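Questions we get at the Lundwood Puzzle Swap, with answers from Waltraud Weidemann and Yi-chun Shih.

**Do I have to be a member?**
No, just bring a jigsaw and take one home! First-timers are as welcome as the regulars.

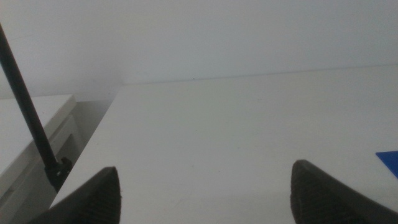
*Last changed: 12 September 2022*

**How big can a puzzle be?**
Anything from 50 pieces up to 3000. The big ones go out for two months, and you can ask for longer.

**What if a piece is missing?**
Write it on the lid -- "one gone, top left, sky" is perfect. Plenty of people will still happily take it. A puzzle with more than three gaps goes in the craft bin, where the pieces get a second life as earrings and gift tags.

**Can I do a puzzle at the swap?**
Please do! Sort your edges first if you like, or start with the brightest color and work outward (Yi-chun swears by this). 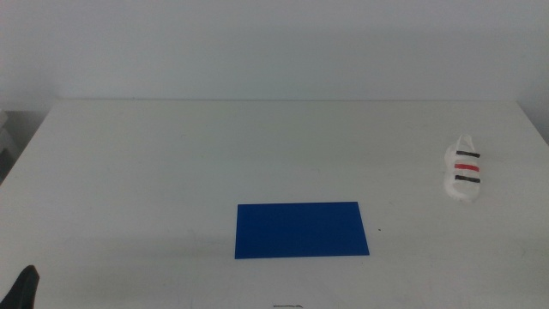

Two or three people to one puzzle is the most fun, and you'll pick up tricks from each other you'd never find alone.

**Do you take wooden puzzles?**
Yes, and we love them. Bag the pieces before you box them.

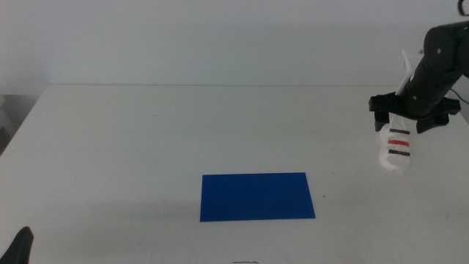

*Blue sheet on the white table.*

**When is the next long swap?**
April, all day. Bring lunch!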